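Home | Chambers Notebook | Pupils | Library | Contact

Notebook, September, started 7:40 a.m. with coffee

Back at the Riis appeal bundle this morning, and I want to get down where we are before Sekar comes in and asks me three things at once (he will, bless him, and they'll be good questions). The bundle stands at 949 pages after yesterday's trimming. The court's direction says the core bundle should be no more than 300, so we have a long way to go, and I'd love for us to get there without the usual last-night misery.

What I tried yesterday: sorting by issue instead of by date. Ground 1 (was the surveyor's report disclosed in time) takes hardly anything, just the Cadholm letters and Benedikt Gasser's first statement. Ground 2 is the greedy one. Everybody who ever wrote an email about the Kondia lease seems to have copied in everybody else, and each reply carries the whole chain under it. Sekar found that keeping only the last email in each chain loses very little, provided we check for the side replies. He missed two on the first pass and caught them on the second, and I told him that's a perfectly respectable rate for a pupil in his first month.

Raymonde Ouellet called from Stevex about the duplicate exhibits. She agrees to drop tabs 14 through 22 if we keep her numbering for the rest. Said yes. Page 176 stays whatever happens – it's the only signed copy of the side letter, and Hortensia will want to put her finger on it in the first five minutes.

Still open: does the transcript go in whole or as extracts? Édgar Ospina says extracts, with the full thing on the tablet. I lean his way, but the last time I did that the presiding judge asked for the page before every one of my extracts, and I spent a very warm afternoon scrolling.
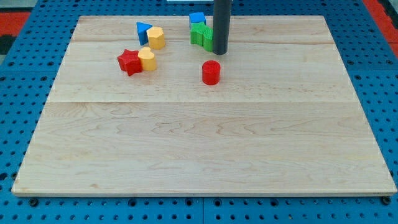 Ground 3 is the workmanship point, and I went over it slowly with Sekar since he's never had a joinery case. The term is "sound and free from defects," and the trial judge slid from there to "uniform," which the contract never says. I told him to think of a board made up of pale maple planks, with the seams in plain view and those faint wavy lines in the grain, and ask himself which of those is a defect. He said it would depend what was promised, and that's our skeleton argument in one line, so I made him write it down. Needs authority, though. He's looking.

To do: new index, call Raymonde back re tab 31, chase Gasser for the missing schedule, ask Hortensia if she wants paper.

3 comments | 11 shares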